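Le limou amani, ce petit citron noir qui réveille les soupes

Il est dur comme une noix, noir comme du charbon, et il pèse trois fois rien. Le limou amani, citron vert séché au soleil que l'on glisse dans les ragoûts iraniens et les bouillons du Golfe, a eu droit à une soirée entière samedi 11 février, à l'épicerie Merkby. Et quelle soirée ! La file débordait sur le trottoir bien avant l'ouverture des portes.

À l'origine de ce banquet, deux cuisiniers amoureux de l'acidité, Fatemeh Jalali et Babak Yazdani. Ils avaient prévu un seul service. Il en a fallu deux, et l'on a fini par manger debout, le bol dans une main et le pain dans l'autre.

« Le citron frais pique et s'en va, alors que celui-ci reste, il a un goût de fumée, de cuir, presque de réglisse », raconte Fatemeh Jalali, qui en met partout, jusque dans le thé. Sa méthode est toute simple : percer le fruit de quelques coups de couteau, le laisser tremper, puis le plonger dans la marmite pour la dernière heure de cuisson. Plus tôt, gare à l'amertume, surtout si l'on a oublié de retirer les pépins.

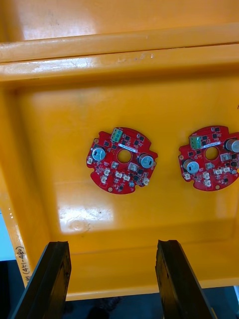 Crédit photo : Ghazal Zarei

Au menu, un ghormeh sabzi d'un vert presque noir, chargé de fenugrec et de haricots rouges, puis un bouillon de poisson très clair où flottaient les citrons entiers. C'est ce dernier qui a fait taire la salle. On attend quelque chose de vif, et voilà qu'arrive une profondeur de vieux bouillon mijoté la veille (il n'avait pourtant cuit que l'après-midi). Les plus curieux pressaient le fruit contre le bord du bol avec le dos de la cuillère, pour en tirer les dernières gouttes.

Et puis il y a la poudre ! Naheed Dhanial, qui tenait la table des épices, la mélange à du sel et à un peu de piment doux avant d'en saupoudrer des tranches de concombre ou des oranges. Sur un maïs grillé au beurre, elle est irrésistible. Mieux vaut moudre les citrons soi-même, en petite quantité, car le parfum s'évanouit vite une fois le bocal ouvert.

En tout, 644 bols ont été servis, et les derniers sachets de citrons entiers sont partis avec les derniers convives. L'épicerie attend un nouvel arrivage, dont une variété plus blonde, moins fumée, que Babak Yazdani recommande avec le poulet et les pois cassés.

Une deuxième soirée est déjà annoncée pour le mois de mars, toujours chez Merkby, avec cette fois un dessert : un sorbet au limou amani, encore à l'essai. Les réservations se prennent sur place, au comptoir.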